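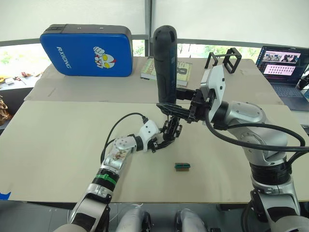 Bralley House, Room 305
Bench and table check, February

Comments go under each item. "Fine" is not a comment. Last month's sheet had it 8 times.

1. Table stable, does not rock
Yes. The folded Stollmont brochure is still under the back leg and is now load-bearing. Please do not recycle it.

2. Top protected
Yes, with board at the front and cardboard behind. The two are at slightly different levels, so anything slid towards the back needs to be lifted over the join. Replace the cardboard when it goes soft at the corners. Politis can supply proper sheet cut to size and have quoted us 77 pounds, which explains the cardboard.

3. Edges and tape
Small piece of blue tape at the far left of the front board. Acceptable. Press down any corner that lifts. Masking tape over blue tape over old glue is not a repair, whatever was written in the autumn.

4. Surface clear of clutter
Pass. The job in hand is out, with a few other items at the back. Mugs remain banned, including the one with a lid.

5. Small items
Anything small enough to go up the vacuum goes back in its tray at the end of the session. The Broston trays are labelled. The labels are even correct, apart from "Misc" and "Misc 2".

6. Cables
Hanging in long loops. Check for rubbing where they bend. Nothing to be tied to the radiator.

7. Tall items
Not to be left standing on end when the room is empty. Lay them down, away from the edge.

8. Lighting
Works. Timer set to 60 minutes, after which you will be inspecting in the dark. Wave.

9. Floor and walkway
Clear on the door side. Window side has a box marked "temporary", first noted three checks ago. FAIL, again.

Action: move box. Order cardboard.
Next check: March, before 9 am, while the floor is still visible.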